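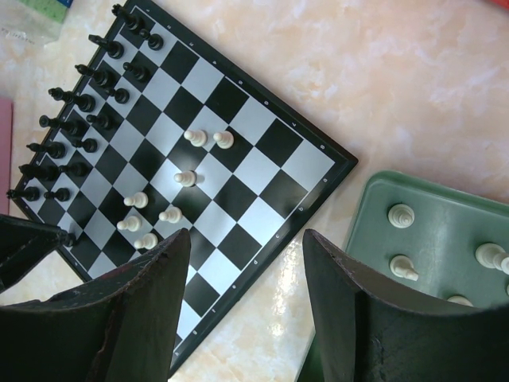 The folding board at Ledia, with the black side set up and white pawns still out on the squares.

Ajith Suvarna wants me to know that he does not sell chess sets. He says it twice before I have my coat off, and I write it down both times, because the shelf behind him is full of chess sets.

"Those are to borrow," he says. "You sign one out, you bring it back. If you want to buy a set, there are stores for that."

He runs the game table program at Ledia, a community room above a hardware store, and he has spent the better part of the winter telling people that setting up and putting away a chess set is a skill. He teaches a session on it. It runs forty minutes. I came on a Wednesday, in March, to ask him why it takes forty minutes.

"It takes forty minutes because people don't do it," he says. "They think they do it."

I told him I had been setting up chessboards since I was seven and had never felt the need for instruction. He asked me which corner the white square goes in. I said the right. He asked me whose right. I said mine, and he nodded, and I thought that would be the end of it, but he then asked which side of the board I would sit on if I walked up to it at an angle.

This is the kind of thing I had been warned about.

Suvarna's method, which he calls the Sastry order after the man who taught it to him, goes like this. Open the board and look at the border before touching a single piece. Many folding boards, including the black-framed one he uses for the class, have the files and ranks marked along the inner edge in small white print. Find the first rank. Set up all of black, back row first and then the pawns. Only after that does any white piece go into place, and the pawns come before the rest.

I asked why black first.

"So you stop thinking about playing," he said. "Everybody reaches for white. They put down the king's pawn and they're already in a game in their head. Black first, you're doing a chore. You do it properly."

I am not convinced. It sounds to me like a reason found after the habit. When I said so, he shrugged and allowed that it might be.

"Sastry never gave a reason. I came up with that one," he said. "You can have it or leave it."

The white pawns are where the method gets strange. Suvarna has students put them on the middle of the board, anywhere they like, and then walk them home to the second rank one at a time. He says it shows them how the squares line up. To me it looked like making a mess on purpose, and I watched a grown man in a good sweater spend several minutes at it with his tongue between his teeth. When he was done, the pawns were in a row. They would have been in a row if he had put them there to begin with.

"Sure," Suvarna said. "But now he's looked at the board."

Had he, though? I asked the man in the sweater, who gave his name as Ji-hoon Ahn and who turned out to be a better interview than I expected. Ahn works nights and comes to Ledia in the late afternoon, before his shift. He has taken the session 3 times.

"The first time I thought it was silly," he said. "The second time I thought it was silly and I liked it. Today I don't know. I like how the two black rows look when they're done. I like when the tall ones are all on their squares. Is that a skill? I wouldn't put it on a job application."

I asked whether his chess had gotten any better.

"No," he said. "It's the same chess."

Suvarna heard this and did not object. He does make claims for the program, though, and they deserve a closer look than they usually get. The flyer downstairs says that Ledia has cut its lost pieces "dramatically." I asked for the numbers. He went and got a notebook, which I will give him credit for, as most people I ask for numbers tell me they'll send them along.

According to the notebook, the room lent out sets 295 times last year, and 9 came back with something missing. That does sound good. I asked how many came back short the year before. He turned some pages. There was no notebook the year before.

"It was more than nine," he said.

How many more?

"It was a lot. We had a coffee can of spares and we went through the can."

So the "dramatically" on the flyer rests on a coffee can. I said this to him, and he took it better than I would have. He said I could cross the word out on my way down the stairs if I had a pen. I did have a pen, and I left the flyer alone.

There is also the matter of money. The program got a grant of $1,876 from Navau, a neighborhood fund, and I have seen sillier things paid for with less. Most of it went to new boards and to felt for the bottoms of the pieces. None of it, Suvarna says, went to him. I asked whether the same money might have bought enough spare pieces to make the whole question of losing them go away.

"It would have," he said. "Pieces are cheap. You could fill a bathtub." He thought about it some more. "But then you've got a bathtub full of pieces and people who don't put things away."

He has opinions about tables too. He prefers one with a plain top, and he grumbles about the marbled one, pale peach and white, that the class board sits on. A cream-colored pawn dropped on it, he says, can sit a hand's width away from you and you'll go looking on the floor. I suggested a tablecloth. He told me that a tablecloth moves, and that when a tablecloth moves the board moves, and I understood that I was not the first to suggest it.

He doesn't much mind how the board sits on the table. Square to the edge or turned on the diagonal, it makes no difference to him as long as the people playing agree where their own side is. I had expected him to be strict about that and he wasn't. He was strict, on the other hand, about sliding a finished row to straighten it. You pick each piece up. "If you push them, you push the neighbor," he said, and he made Ahn redo two of the black pawns that looked perfectly fine to me.

Putting the set away is the last part of the session and the part I found easiest to respect. The order is reversed. White goes first, black after. The pieces get laid down by kind and counted into the case out loud, and the board is folded only when the count is done. Sixteen and sixteen. Suvarna says most missing pieces aren't lost during games at all. They go missing during the last half minute, when people are talking and have one arm in a jacket.

I asked how he knew that.

"Because that's when I find them," he said. "Under the chair, by the coats."

I can't check that, but it matches what happens at my house, where we have been playing with a bottle cap for a bishop since before the kids started school.

A group called Rurkico, which runs after-school rooms on the other side of town, has asked him to write the session up so its staff can teach it. He has been putting it off. On paper, he says, it comes to half a page, and he's worried they'll look at half a page and wonder what the other thirty-nine minutes are for. I said that I had been wondering the same thing since I got there.

"Well, set one up," he said, and he pushed the case over to me.

I opened the board and looked at the border. I found the first rank. I put the black rooks in their corners, then the knights, and I got the king and queen the wrong way around. Ahn noticed before Suvarna did. He reached over and picked them up, one at a time, and swapped them.

The session at Ledia is free and takes place in the late afternoon. Sets can be borrowed whether or not you attend.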